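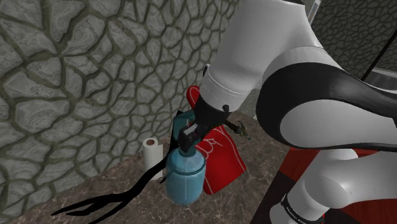 Hirnano, the contract cleaning company that looks after offices and serviced apartments in Burgate, will put robotic arms to work in its supply room after the new year, the company told staff on Thursday. Fifteen people who now pack and restock cleaning caddies by hand will see their duties change. The company says it plans no layoffs.

The supply room sends out 326 caddies on a normal weekday. Each one is filled the evening before with spray bottles, paper towels, cloths and whatever small tools a crew has asked for, then checked against a list and loaded onto a van. Returned caddies are emptied, wiped down and sorted in the morning.

Under the new plan, two arms supplied by Tisovard will handle the picking and placing. The movements are being worked out in computer simulation first, with a spray bottle held upright by its trigger head among other ordinary items on a counter. Packers have been invited to look at the simulated runs and say where the order of items doesn't match how they would do it.

Wilfredo Dizon, who has led the evening shift for five years, said the lifting was never the hard part of the job.

"It's the reaching and gripping, the same thing over and over until ten at night," Dizon said. "If a machine takes that, fine. I want to know what the evening looks like for my people after that."

The evening shift will shrink the most. Five of its packers will move to days, where they will check finished caddies, handle returns and deal with special requests from crews. Others will train to run the arms, clear jams and restock the shelves the arms pick from. Training will take place during paid hours and is set to begin in the first week of January.

Pay has been the main question at staff meetings since October, when the plan was first raised. Evening packers get a shift premium, and those who move to days would lose it. Hirnano has offered to keep paying the premium for six months – packers have asked for a year. Talks are still going on.

Some workers have also asked who will be held responsible when a caddy goes out with something missing. At present each packer initials a card. The company said a person will still sign off on every caddy before it leaves the building.

The Gethin depot, which handles hospital contracts, isn't part of the change and will continue to pack by hand.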